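Samran Saithong
June 9, 2021

1/ Relighting notes for the two-level room at Clindcombe, part one. A few people asked how I approach a room with a mezzanine on both sides and an open middle. Long thread, mostly about glare and switching.

2/ The trouble with this layout is that it's three ceilings. There's the high one over the open middle, and then the underside of each mezzanine, which is a low ceiling for whoever is working below it. Treat it as one room on one circuit and somebody is always squinting.

3/ Ours was on one circuit. Two switches by the door, one of which did nothing. The other turned on everything, including the far end, where people go maybe twice a day to fetch something.

4/ First job was a survey. Borrowed a light meter, put tape crosses on the floor and took readings at desk height with the blinds down. I do this after dark if I can. Daylight gets in everywhere and you end up measuring the weather.

5/ Worst reading was 47 lux, under the left mezzanine against the wall. Best was over 300, straight under a pendant in the middle, where there is no desk. So the light was going to the walkway.

6/ Pendants first. They're round lamps and they glow white, which suits a tall room because the ceiling gets some of it. A white ceiling helps a lot. I would not repaint it any darker without redoing all of these numbers.

7/ They hang at different points across the open part and I left them where they were. Moving a pendant means a new hole, a patched hole, and a lift rental. Changing the lamp inside it means a ladder.

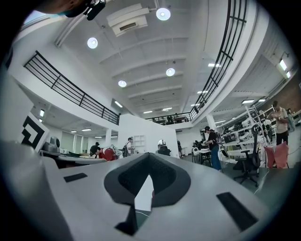 Looking up: round pendants, the beams, the AC unit, and lights under both mezzanines.

8/ Beams. They're shallow, so they don't throw much shadow, but they do decide where a cable can run without looking terrible. Run along a beam and it disappears. Run across them and you get a clip and a sag at every gap. I always follow the beam even when it costs more cable.

9/ AC unit. Keep pendants out of the direct airflow if you have the choice. A globe on a long drop will swing a little, and the moving light is very annoying on the upper level, where your eyes are closer to its height. If you can't relocate it, adjust the louver before you blame the lamp.

10/ The upper level is the part most plans forget. A globe that's comfortable from the floor is right in your face from a mezzanine. I stood at the railing position with the meter and then just stood there for a while without it. The second test was more useful.

11/ Fix for that was lower output, warmer lamps in the globes, and making up the difference with task lights on the desks. Gito supplied the desk lights. Good hinge, slightly short cord. Order the extension at the same time or you'll pay shipping twice.

12/ Under the mezzanines: flat fittings only. Anything that hangs will get hit by a box sooner or later. Small panels are fine here, spaced closer than you think, and kept back from the front edge so they aren't visible from across the room.

13/ On tubes mounted high on a wall: they do a decent job of washing the wall and a poor job of lighting a desk. Keep one if it's there. Don't add a second one expecting to read by it.

14/ Small wall lights on the lower level I count as wayfinding. They go on the circuit that comes on first in the morning and goes off last. Whoever opens up can cross the floor without lighting the whole building.

15/ Circuits as planned: high ceiling, left underside, right underside, far end, wayfinding. Five switches in one plate, printed labels. Handwritten labels on the Inthanon job had rubbed off by January and people went back to slapping all of them at once.

16/ Color temperature. Pick one for each level and write it on the inside of the cupboard where the spare lamps live. Mixed whites under a white ceiling are much more obvious than they are in a room with some color in it.

17/ Dimmers: on the pendants only. The driver on the cheap panels buzzed below 40 percent on my bench, and a low ceiling puts that buzz right above your head. Full on or full off is fine for an underside.

18/ Budget came out 9 percent over, nearly all of it cable and the switch plate. Grustetti quoted for replacing every fitting in the place. Reusing the globes took the biggest line out of that quote.

19/ Question from the replies about cleaning the globes. Cut the power, let them cool, microfiber cloth barely damp, no spray. Dust on top of a globe costs you more light than you'd expect because the ceiling bounce goes first.

20/ Part two will be the second set of readings, same tape crosses, same blinds. Please nobody pull up the tape.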